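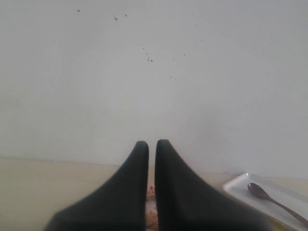 I want more people to learn to knit, and I want them to start with something so small it's almost silly. Forget the blanket. Forget the cardigan with the pockets, at least until October. All you need is a chair, decent light, a ball of yarn and something dull to look at when your eyes get tired, and a plain, pale wall like this one is perfect for that. Then you make a tiny sweater, and I promise you will be thrilled with yourself!

Share 232
Comments 5

My first project was a scarf, like everybody's. I cast on far too many stitches and worked at it all winter, and by spring I had a long gray trapezoid and a sore thumb. The scarf taught me one thing, over and over, for months. When Floarea Ene started the beginner evenings at the library in Eltham, she had us making sweaters for toys instead, and I was a little insulted. I was a grown woman with a mortgage. Then I finished one, sleeves and all, and I walked home in the rain feeling like I could build a house.

A toy sweater has everything in it – casting on, ribbing, a neck, two sleeves that ought to match, seams that ought to lie flat. You meet every problem a full-size sweater will ever throw at you, and you meet it while it's still small enough to rip out over one cup of coffee. If you stripe it you also learn to carry yarn up the side, and stripes are wonderful for beginners. You always know which row you're on! You always want to get to the next color!
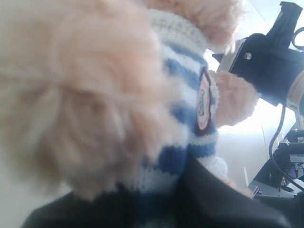
Blue and white stripes, near enough to see the little V of each stitch.

Some knitters I admire disagree with me. Lenuța Olteanu thinks adults should make things adults can wear, and that a drawer of toy sweaters is a way of hiding from real sizing. She has a point about sizing. My first adult sweater would have fit a barn door. But I got to the end of it, and the scarf people in my old group mostly never cast on a second project.

What I love most is how forgiving the customer is. A toy doesn't mind an itchy collar, and it will model your work in any position you leave it. Look at this bear, flat on its back at the table in navy and white, a little shield badge on its chest and one paw stretched toward the bowl. Lying down like that, it still shows off the sweater beautifully. I'd be happy to have made it. And a badge in the middle of the chest is a great trick to steal, by the way, if you have a dropped stitch to cover.

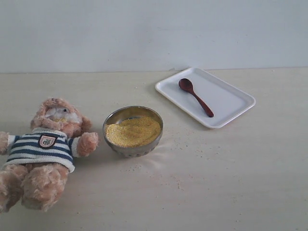
Yarn costs money, I know, and the good stuff costs a lot. Small sweaters use up leftovers, so ask around. Golshifteh Talebi gave me a whole bag of odd balls when I started, and I'm still knitting from it, with a half-finished green sleeve on the needles beside me right now.

Share 270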